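Zurkaver Toy Library
Help wanted: Shelf and Returns Assistant, part time

The Zurkaver Toy Library lends toys the way a regular library lends books, except that books are seldom returned with oatmeal in them. We have been at it for 12 years on the ground floor of the old Kowalczyk shoe store in Lidton, and we still get the occasional customer who wants a pair of loafers. We have 302 member families, one working sink, and an opening for a patient adult.

The job is 12 hours a week, afternoons, starting in February. It pays by the hour, on time, and modestly. There is a discount on membership, which you may enjoy if you have children and can ignore if you came here to get away from them.

What you'll be doing

Mostly checking things in. A toy comes back, you open it, you compare what's inside with the card taped to the lid, and you have a short, friendly talk with the parent about the difference. Most missing pieces are in the car. The rest are under a couch, and we send a reminder.

Then there's the cleaning. Plastic goes in the sink. Wood gets a damp cloth and a long rest on the rack, and must never go in the sink, no matter what your predecessor told you. Puppets go home with Ruoxi Lei, who runs the front desk and owns a washing machine with a delicate cycle. We don't ask further.

You'll also sort strays. Blocks are the worst of it, being the thing everybody owns and everybody mixes up. Colors help a little.

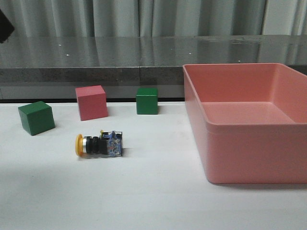 Who we're looking for

Someone who can lift a play kitchen, with help, and put it down again without a speech. Someone who can tell a four-year-old that the fire truck is already checked out and live through the next few minutes. You should be able to read Cletus Lindqvist's handwriting, or be willing to learn. He wrote all the lid cards himself and considers typing a passing fad.

No degree is required. We have had applicants with several, and they were no faster at jigsaw puzzles. Experience in a library, a daycare, a thrift store or a large family would be useful. So would a strong nose.

We close at 6 p.m. and you will leave at 6:20, because someone always comes running up the sidewalk at 5:58 with a marble run. We pay for the extra time.

A word about the catalog

Our catalog lives in a program called Istalis, which is older than some of our members' parents and crashes if you type an apostrophe. You'll get a full afternoon of training, most of it on apostrophes. There are 113 puzzles in there marked "probably complete." Getting that number down would make you very popular with Cletus, who shows it by leaving you the good chair.
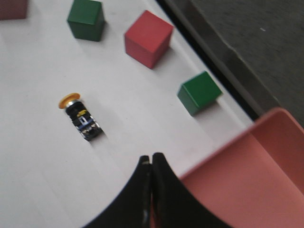

Wooden cubes in red and green.

How to apply

Write us a letter of one page or less. Tell us where you've worked, which afternoons you can't do, and what toy you'd ban if it were up to you. (Slime is taken.) Drop it at the front desk before 6 p.m. or push it through the mail slot, which sticks, so push hard.

Ruoxi reads every letter and will call you either way. Interviews take half an hour and include checking in one returned game while we watch. Please wear something you don't mind getting glitter on.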